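# À propos de Trulline

Trulline est un organisme d'essais indépendant. Il évalue la capacité des machines à accomplir des tâches ordinaires, celles de la maison comme celles de l'atelier : vider un évier, trier un bac de pièces, ranger un plan de travail. Ses clients sont des fabricants, des exploitants de sites logistiques et des acheteurs publics qui souhaitent disposer d'un avis étayé avant d'engager un investissement.

La direction scientifique est assurée par Estíbaliz Sarmiento. L'équipe compte 13 personnes, réparties entre le laboratoire de Brostberg, où se déroulent les essais de préhension, et le bureau d'Irkeo, chargé des relations avec les donneurs d'ordre.

## Notre domaine d'essai

La saisie d'objets en vrac demeure le cœur de notre activité. Un article souple, un récipient brillant et un bloc rigide ne se prennent pas de la même manière, et une pièce appuyée contre une paroi inclinée met en difficulté des systèmes par ailleurs performants. Nos protocoles retiennent donc des objets usuels, de formes et de matières variées. 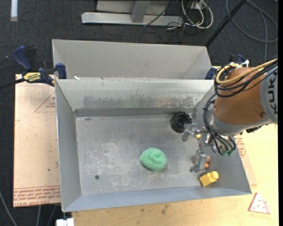

*Essai de préhension en bac métallique, bras KUKA et pince à doigts articulés.*

Le catalogue de référence comprend à ce jour 724 objets. Chaque campagne en mobilise 50, tirés au sort, et se conclut par un rapport remis au client et commenté lors d'une séance de restitution. Les échecs y sont consignés au même titre que les réussites, avec le détail des conditions d'essai.

## Notre position

La question de savoir si les machines peuvent déjà assumer les corvées nous est régulièrement posée. Nos travaux conduisent à une réponse mesurée. Dans un environnement délimité, certaines tâches répétitives peuvent leur être confiées sous surveillance. Le logement habité, avec ses objets imprévus et ses espaces encombrés, reste hors de portée d'un usage autonome et fiable.

## Travailler avec nous

Les demandes d'évaluation sont examinées par le bureau d'Irkeo. Le laboratoire de Brostberg reçoit les visiteurs le vendredi, sur rendez-vous.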